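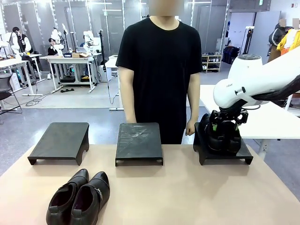 Week 5 notes: learning a two-shoe pick from demonstrations

Okay, so last time we finished the general stuff on imitation learning and I promised you a real task with real problems in it. We're doing shoes! I've used the shoe-stand task in this class before and I keep coming back to it, because it sounds so easy and then it bites you in three different places.

The task as we wrote it down: there's a row of stands on a table, there are pairs of shoes, and each pair should end up side by side on a stand, toes the same way. The arm has to hold both shoes of a pair at once. One gripper, two shoes, one grasp. Fares Semaan wrote the first version of the task sheet back in August and that one line about one grasp is his fault, so please send complaints to him.

Why the one grasp matters

If you pick up one shoe, you worry about one object. Pinch two together and you have two objects that can slide against each other while the fingers close. The fingers come down on the upper edges from above, and leather gives a little, so the same finger position can mean a good hold or a hold that lets the inside shoe rotate on the way up. Keep that in mind when you read the Okoth section of the reading (Okoth is our name for the policy, you'll see it all over the code). It only predicts arm pose and finger closing. It has no idea how hard it's squeezing.

Black shoes on black stands

I love this part and the students who have to debug it do not. Our stands are matte black, the gripper is black, and the test shoes are black leather. From a fixed camera the edge between shoe and stand can pretty much vanish. The stands do have that rounded cutout along the front, and my hunch is that the policy leans on it as a landmark. I can't prove that yet. If somebody wants a project, cover up the cutout and see what happens to the placing error (come talk to me first, I have opinions about the tape).

Shoes that don't match our neat little categories are the other headache. A buckle on a side strap gives you a bright spot the camera can find, which is great, but it's only on one side of the shoe, so the view changes a lot when you turn the pair. Pull tabs at the heel help us humans tell front from back. Whether they help the network, see problem 2 below.

What we ran

We trained on 300 demonstrations and then on 900, same network, same everything else. Each policy got 24 test trials with the pairs set down in new spots. The bigger set gave smoother approaches and far fewer shoes nudged over on the way in. What it didn't fix was slip during the grasp. I was really hoping it would! My reading is that more of the same data teaches the arm where to go, and the slip is about force, and there's no force in the data at all.

Please don't quote this as "more data doesn't help." It helped plenty with the thing it could help with. Also, 24 trials is small, so when you compare the two policies, write down the counts and put an interval on them. A bare percentage will get a grumpy note from me.

The logs are on the Ciseo drive in the folder called Wasturside. Use the copy with the task sheet in it, the other one has the old stand spacing.

For next time

1. Watch a handful of failed trials and sort them into approach, grasp, carry, and place. Decide on your rules for sorting before you start watching.
2. Pick one visual feature (buckle, pull tab, cutout, whatever you like) and describe a test that would show whether the policy uses it.
3. Sketch how you'd add a force or touch signal to the demonstrations. Half a page, a messy drawing is fine.

Hand it in by 22nd November, on paper or in the drop box.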